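Support ticket: contact detection on polished stone, open day demonstration unit
Product: Cerkix gripper, wrist camera version
Site: Kumeck visitor hall, Mestau
Raised by: Demonstrations desk
Handled by: Awan technical support
Priority: High (public event)
Status: Closed, with one follow-up item

Opened July 18, 2025

Summary of the request

The demonstrations desk reports that the arm stops too early during the surface approach routine. In this routine the gripper is lowered towards a marble top, pauses just above it, touches it lightly and moves away again. It is the second item on the open day programme and is shown to each visiting group from behind the barrier.

During rehearsal the arm completed the approach without difficulty on the painted test board. When the same programme was run over the marble, the controller reported "surface reached" before the finger had made contact. The arm then withdrew and the routine ended. The message was repeated on 10 consecutive attempts. No emergency stop was recorded and no damage to the stone or to the gripper has been found.

The desk asks whether the routine can be made reliable before the doors open, or whether it should be taken out of the programme.

First response from support

The report has been received and given high priority. Please confirm the following before any setting is changed:

The software version shown on the controller start page.
Whether the surface height was taught again after the arm was moved from the test board to the marble.
Whether the hall lighting was the same in both positions.
Whether the finger pads were cleaned, and with what.

Please also attach a picture from the wrist camera with the arm held at the pause point. The barrier must remain closed while the arm is powered, including during rehearsal.

Reply from the demonstrations desk

The software version is the one supplied with the unit and has not been updated. The surface height was taught again on the marble, and the value was stored under a new name. The lighting was not the same. The test board stands beneath the general hall lights, while the marble is next to the display wall, where further lamps are fitted. The pads were wiped with a dry cloth only.

The wrist camera picture requested is attached below.

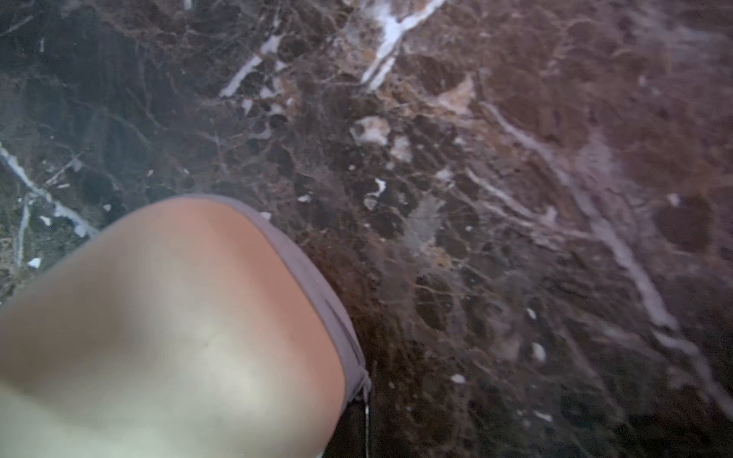
Attachment 1. Wrist camera view, finger above the marble surface.

Assessment by support

Thank you for the attachment. The finger is clear of the stone in this view. The pad is brightly lit and slightly overexposed towards the lower left, and there is a soft sheen on the right half of the marble. The stone also has a strong natural pattern, with white veins crossing a dark brown ground. One of these veins runs up to the curved edge of the pad.

The approach routine uses the wrist camera as well as the taught height. It looks for the outline of the pad and compares it with the surface beyond. On a plain board the outline is easy to separate. On a polished and heavily veined surface, a pale line that meets the edge of the pad may be taken as part of the outline. Our working view is that the controller is treating this as contact. The picture alone does not prove it, and the tests below are intended to settle the point.

Tests requested

Test A. Run the routine with the display wall lamps switched off and no other change.
Test B. Switch the lamps on again and move the approach point to a part of the stone without a strong white vein.
Test C. Return to the first approach point and set the contact check to "height and force", with the camera check turned off.

Each test is to be run 10 times at reduced speed. Please do not combine the tests, and please restore the original settings between them.

Results supplied by the demonstrations desk

Test A. Early stop on 3 runs. The remaining runs were completed.
Test B. Early stop on 2 runs. The remaining runs were completed.
Test C. No early stop. All runs were completed and the force reading remained within the permitted limit.

The desk notes that the approach in Test C is slower than in the original routine. This is acceptable for the programme, as the presenter speaks during the descent.

Action taken

The setting used in Test C has been saved as the default for the visitor hall. The routine has been run again at demonstration speed with the lamps on, as they will be during visits. The camera view remains available on the visitor screen but no longer decides when the arm stops.

The operator's sheet has been amended. The operator is to confirm that "height and force" is shown on the controller before each group enters. If any other setting is shown, the routine is to be left out for that group and the desk informed.

Note after the open day

The routine was shown 29 times. No early stop was reported. One showing was delayed while the barrier was closed and the controller reset in the usual way. This is not connected with the present ticket.

Follow-up item

Awan will review the camera check for use over polished and patterned stone. The review is planned for October. Until it has been completed, the camera check should not be turned on again at the marble position in Mestau. The test board may continue to be used with the original settings.

Ticket closed with the agreement of the demonstrations desk. The follow-up item remains open under the Kumeck site record.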